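Dillton Retrieval Practice Data
Data card and notes for reuse, third release
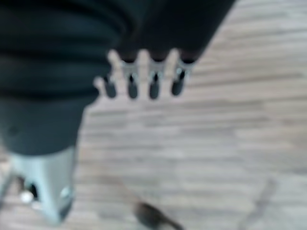

The set holds item-level recall responses from 242 adults who studied paired words and were tested on them later. It was collected at two sites, Cleltow and Holham, to see whether testing yourself beats rereading once total study time is held equal. Plenty of papers say it does. We think the effect is real but smaller than the usual summary suggests, and we'd ask you to read the limits below before you add our numbers to another meta-analysis.

What is in it

responses.csv has one row per participant per item. participants.csv has age band, site, first language and condition. items.csv lists the word pairs with our own ratings of how easy each is to guess. There are 663 items in the pool, and no participant saw all of them. Lists were drawn at random within difficulty band.

Conditions were reread, test without feedback, and test with feedback. The final test came a week later in every condition. A longer delay was planned and dropped, so please don't cite this set as evidence about long-term retention. A week is a week.

Scoring

Joana Rocha and Iolo Beddoe scored the typed answers separately, without seeing the condition. Misspellings count as correct if both scorers accepted them. Where they disagreed, Ilse Schouten decided, and the column score_source says so. The strict score is kept beside the lenient one. The benefit of testing shrinks under strict scoring, and we don't have a good explanation for that.

Known problems

74 participants at Holham got the wrong instruction sheet, which told them a final test was coming. They are flagged in told_of_test. Leave them in or take them out, but report which.

Participants in the reread condition finished early more often than the others. Time on task was equal on paper and we doubt it was equal in practice.

Confidence ratings run from 1 to 5 and were taken after each answer. They mostly track how quickly the person typed. We would not build a theory of metamemory on them.

The guessability ratings come from three raters in one office. Treat them as rough labels.

Changes

Release 3 fixes the swapped site codes found by Caradog Rowlands in February and removes the composite "learning score" from the De Haan analysis, which mixed recall with confidence and measured neither very well. Scripts that call that column will fail.

Questions and corrections to Omolara Usman. Please include the row number.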